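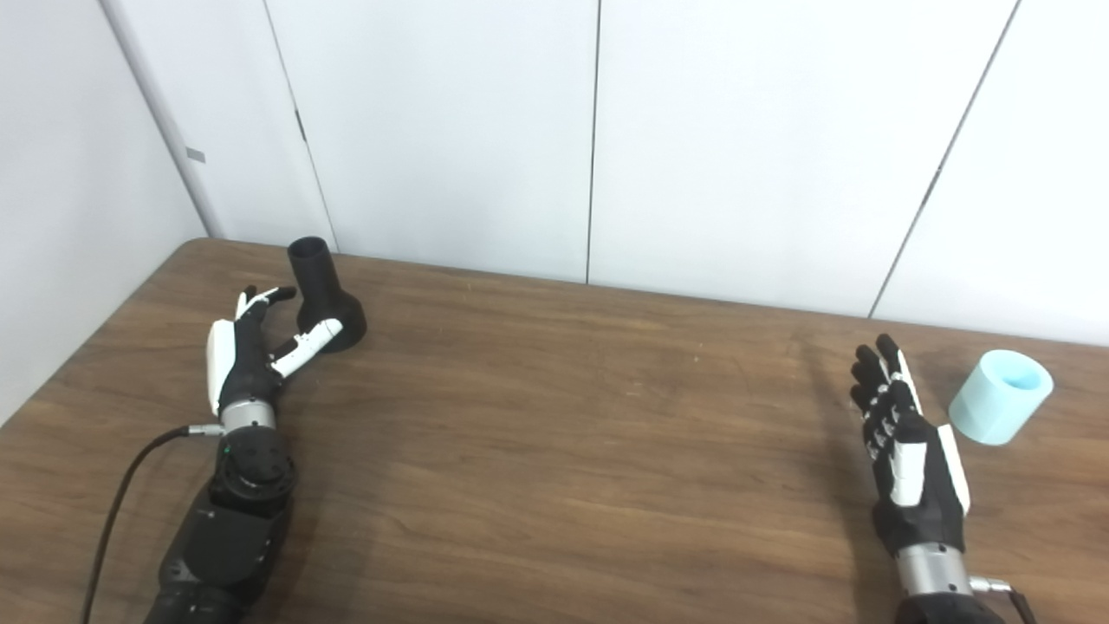
Open day at the Nerkholm handling lab: questions and answers

When is it?
Sat 4 December. Doors open at 10 a.m. and the last demonstration starts at 3:30 p.m. Each one runs 25 minutes.

Which robot will be shown?
The two-armed table setup with multi-fingered hands. Objects on the table include a light blue cup and a black 3D-printed part with an open tube on top.

Does it run on its own?
Partly. The first half is driven by an operator. The second half uses a policy trained on 3,000 recorded grasps, 1,092 of them added since September.

What if a grasp fails?
The operator resets the object and the run continues. Failed runs are logged with the rest.

We use cookies to remember your settings. Accept / Manage

Can I operate the hands?
No. Visitors may try the Kundatik glove, which drives a simulated hand on a screen.

Do I need a ticket?
Yes. Tickets are free, and there are 232 places. Bring the confirmation to room 908.

Can I take pictures?
Yes, without flash.

Who do I contact about group visits?
Bergþóra Þrastardóttir, at the lab front desk. Groups of more than eight need a separate slot.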